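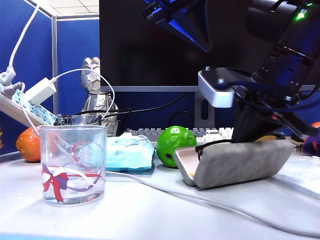

A desk on the second floor at Maurya, with the glasses case, the tumbler and the green apple.

The planning office at Maurya has 37 desks, and for most of the past year the company has been trying to decide what should be on them. Other firms went over to shared desks and lockers. Maurya tried that for one spring and gave it up. Now everyone has a fixed place again, with blue fabric partitions, a white top, a monitor and a keyboard. What else goes on it is up to the person who sits there.

The office manager who wrote the new rules has been with the company since it rented two rooms over the Daludley print shop. She agreed to talk about desks on the condition that her name was left out. "I'm the one who sends the emails," she says. "They've seen my name enough."

The shared desks failed for a plain reason, as she tells it. People spent the first part of the morning unpacking and the last part of the afternoon packing up again. Glasses were the worst of it. "You take off your reading glasses, you put them in the locker, you go home, and the next day you're at a different desk and the locker is at the other end of the floor. We had two pairs sat on that spring. One of them was mine."

She now tells new staff to keep a hard case on the desk and to leave it open while they work. She likes the kind with a hinged lid, gray and mottled like stone on the outside, because it doesn't get mistaken for a phone or a wallet. "Open, you can see whether the glasses are in it. Closed, you pick it up and shake it, and then you open it anyway."

The rules fit on one page. Drinks are allowed if they are kept on the side of the desk away from the keyboard. Food that smells is not allowed. Fruit is fine. Cables should run to the back where possible, although she admits that part has not gone well. "There's always one white cable that comes across the front. I've stopped writing about it."

The rule on cups took the longest. An earlier draft asked for lids on everything, and 158 people in the building were sent a lidded cup from a supplier called Sudach. Most of them ended up in the kitchen cupboard. People went back to what they had brought from home, and a glass tumbler with a red and purple bow printed on it is now as ordinary a sight as a mug. She doesn't mind. "A glass with a bit of water in the bottom isn't going to hurt anything. What I ask is that it goes to the kitchen at night. If it stays there all week it gets a ring."

She does have opinions about decoration. Her own desk has a small plant and a calendar from Akach, the stationery wholesaler, and that is all. Others go further. The toy apple, glossy and bright green, is the sort of thing she used to discourage and now leaves alone. "I thought toys would spread. I thought we'd have shelves of them. But people put out one or two things and stop there."

Does she ever confuse toy fruit with the real kind? "Once, with a pear. I was clearing a desk for someone who had left, and I threw it in the food bin. It made a noise."

Cleaning is the part of the job she would rather talk about. The night cleaners do the floors and the kitchen but don't touch desk surfaces, so each person has to wipe down their own. The company spends 100 dollars a month on supplies for this, and she thinks that is about right. She would like people to move everything off before they wipe, and knows that they don't. "They go around things. You lift up the keyboard and there's a line where the cloth stopped."

Her own routine takes a few minutes at the end of the day. She moves everything to one side, wipes the empty half, moves it all back across and wipes the other. Then the keyboard gets turned over and tapped. The monitor she does once a month, with a dry cloth and the screen off - dust shows up better on black.

The rules come up for review in November. She has already had requests for desk lamps and for lower partitions. The lamps will probably be approved. The partitions will stay where they are for now, as the lease on them has another two years to run.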